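Chapter 6
Learning From the Wrist: Why Where You Put the Camera Matters

I used to think the hard part of teaching a robot to handle clothes was the clothes. Shirts fold wherever they like, sleeves hide inside other sleeves, and a sock can look like pretty much anything. All true! But when I started working on the Budimden study with Jouko Kallio, I spent most of my first November there arguing about cameras.

So let's start with that argument, because it gets us straight to the method this chapter is about. Jouko wanted everything learned from the head view. One camera up high, looking down over the arms, a bit like what you see when you empty a laundry basket yourself. I wanted cameras at the wrists too. My reasoning was pretty simple: when a hand goes into a pile of fabric, the head camera loses the fingertips, and the fingertips are where all the interesting stuff is going on.

We ended up doing both (we're both stubborn), and we recorded 450 demonstrations. In each one, a person guides the robot through the job and the robot stores the pictures along with the joint positions. Later, a network learns to go from the pictures to the next small motion. That's imitation learning in one sentence, and you'll get the longer version in Section 6.2.

Before you read on, spend a minute with these four views and ask yourself what you could work out from each one if it was all you had.

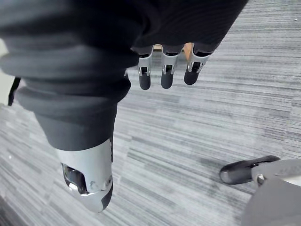
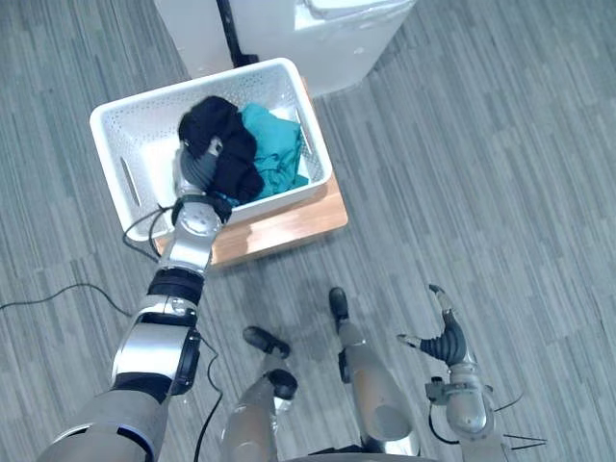
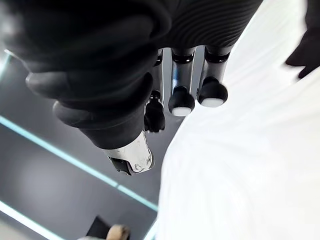
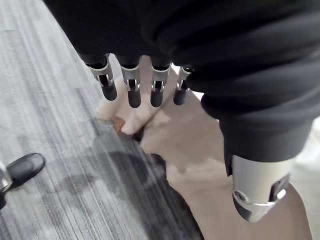 Figure 6.1. Views from the Budimden study. The second is from a head camera, with one hand gripping a dark garment in a white basket; the other three are from wrist cameras.

Did you notice how much the wrist views leave out? In the first one you get fingers, a thumb and a whole lot of striped carpet, and no basket to tell you where you are. In the third, a big bright white surface takes up the right half and part of it is blown out, so there's hardly any texture left for a network to hang on to. In the fourth, a person's hand is close under the fingertips and it's blurred. The head view has the opposite trouble. You can find the basket and the teal garment right away, but try to say exactly how the fingers are holding the dark one!

Now for what we found. We trained one policy on the head view alone and another on head plus wrists, then gave each of them 60 tries at picking a named garment out of the basket. They got to the right garment about equally often. Where they parted ways was the grasp itself: the head-only policy would close its fingers on air, lift, and carry on as if it had a shirt. The one with wrist views closed again. I was thrilled. Jouko asked for more trials.

He had a point, and we'll come back to it in Section 6.4, where Everett Lyons reruns the comparison with the sleeves taken off the hands and gets a smaller gap than ours. For now, keep one question handy as you read: which camera could see the thing the robot had to decide about?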